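Sturkgate: side-camera tabletop episodes, plus the occlusion gate

README, last touched 21st August

Hi, and thanks for downloading this (or for reading before you download, even better). You've got two things in one folder. The first is a set of 2,688 tabletop episodes recorded with a robot arm and a fixed camera. The second is a small piece of code we call the gate, which tells a policy how much to trust that fixed camera at any given moment.

The whole project grew out of one annoyance. A fixed camera sees the table beautifully right up until the arm reaches for something, and then the arm gets in the way of the very thing it's reaching for. The policy we started with, Grerer, would see half a cup, decide the cup had moved, and swerve. I watched it do this for most of May before I accepted that more training wasn't going to fix it.

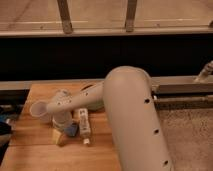

Stavros Margaritis
Robot learning, Zilau group. I keep this dataset, so complaints go to me.

A cup with the forearm across part of it is the bread and butter of this dataset. The blue thing, the yellow block and the white controller are easier going from this side, but try asking for the cup! A detector trained on clear views will draw its box around whatever strip of white is left over, and the center of that box is not the center of the cup. If your grasp point comes from the box center, you can guess the rest.

What the gate does

The gate is tiny. It takes the side view and the joint angles, works out which part of the view the arm is covering, and compares that with the last place the target was clearly seen. Out comes one number between zero and one. Close to one means "believe the side camera." Close to zero means "hold on to your last good guess and lean on the joint readings until the view opens up again."

We don't try to fill in the hidden part of the object. Venkatesh Shetty built a version that did, and it was lovely work, but it would paint in a confident cup where there was no cup, and the arm went after it. His code is still in the extras folder if you'd like to play with it. He says to tell you it's unsupported. I say it's worth reading for the masking code alone, which we kept and use everywhere.

One detail that cost me a lot of evenings: the gate has to be slow to open and quick to close. If it opens the moment a sliver of the target shows up, you get a burst of bad guesses while the arm is still sweeping past. The two speeds are separate settings in the config, open_rate and close_rate. The defaults work for our arm moving at our speeds. If yours moves faster, raise close_rate first and leave the other alone for a while.

How well it works

Same starting policy, same table, same instructions, 30 trials each. Plain Grerer finished 15 of them. Grerer with the gate finished 21. A trial counts as finished if the object we asked for ends up where we asked for it, with no hand from us along the way.

I'd call that a solid improvement and not a solved problem. The failures left over are mostly a different kind, too. With the gate on, the arm hardly ever swerves anymore, but it will sometimes close a little short on soft things like sponges, and the gate can't help there. We also tried the gate on top of the Michailidis planner and got nothing worth reporting in either direction. The planner already stops and looks again before each grasp, so it spends very little time acting on a blocked view. If your system pauses like that, you may not need any of this.

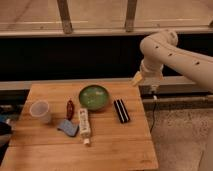
Instructions are the part of the dataset I get the most mail about, so I'll go into them properly. Every episode comes with one short sentence, typed by whoever was running the arm, and it had to make sense from the side camera alone. That ruled out brand names and anything printed on a package. The white tube next to the blue sponge has lettering on it, and from where the camera sits you can't read a word of it, so a fair instruction for that layout says "white tube" and stops there. Same goes for the striped black thing off to the right of the green bowl: people wrote "striped one" or "black one with the white lines," and we left both alone. We didn't clean up the wording at all, apart from fixing typos that changed the meaning. If you need tidy, uniform commands you'll have to write your own mapping, and please send it over if you do, I'd love to include it.

What's in the folder

episodes: one subfolder per episode, with the side video, the joint readings, the gripper command and the instruction
masks: arm coverage for every video frame, made with Venkatesh's code
gate: the gate itself, the config and the trained weights
splits: plain text lists for train, validation and test
extras: the fill-in version and a few plotting scripts I was too fond of to delete

The video and the joint readings share a clock. The gripper command is logged on its own, so it can land between two video frames. The loader snaps it to the earlier frame. I went back and forth on that choice, and if you're studying grasp timing you should read the raw log and skip the loader.

How the episodes were recorded

A person set out a handful of small household and toy items, typed the instruction, and then drove the arm by hand controller until the task was done or plainly wasn't going to be. Both kinds are in here. Failed episodes have the outcome field set to "fail" and sometimes a note. The notes are worth a look, because people wrote down what they thought went wrong while it was fresh.

We asked everyone to leave the side camera alone. It still got bumped now and then, so the view shifts slightly between sessions. Each session has its own calibration file. Use it! Please don't average them, I did that early on and made a mess of the masks.

The train and test split is by session and never by episode. Episodes in one session tend to share objects and lighting, so if you shuffle everything together your numbers will look better than they deserve to.

Things to watch out for

The masks cover the arm only. A hand reaching in at the start of an episode won't be masked, and neither will a cable. I trim the first moment of each video in the loader to get past most of the hands.

Clear and frosted plastic is hard. Our "last clearly seen" label came from a detector that I then checked by eye, and on see-through cups I didn't always agree with myself from one day to the next. Treat those labels as softer than the others. They carry a flag called unsure.

It's all one type of table, one arm and one kind of room. I'd be surprised if the trained gate weights carried straight over to your setup, though the method should. Retraining the gate is quick and needs far fewer episodes than we've given you, so start with a small slice and see how it does.

Please don't use this to make claims about safety around people. The gate knows about objects on a table and nothing else.

Getting it running

Install the packages in requirements.txt, point data_root in the config at the episodes folder, and run check_data.py before anything else. It reads one episode from every session and complains if a calibration file is missing. Then run train_gate.py. If the loss goes flat right away, the masks folder is nearly always in the wrong place (ask me how I know).

To run the gate with your own policy you need to give it two things, the current side view and the joint angles, and then multiply its output into whatever weight you put on the side camera. There's a worked version for Grerer in gate/with_grerer.py, and it's short enough to read over coffee.

Fixes and questions

Bug reports are very welcome, and so are corrections to the labels. Send the episode folder name and the frame number, and say what you think the label should be. Label fixes go in with the next release and I list everyone who sent one. For questions about the masks or the fill-in code, Venkatesh is the better person, and he answers faster than I do anyway.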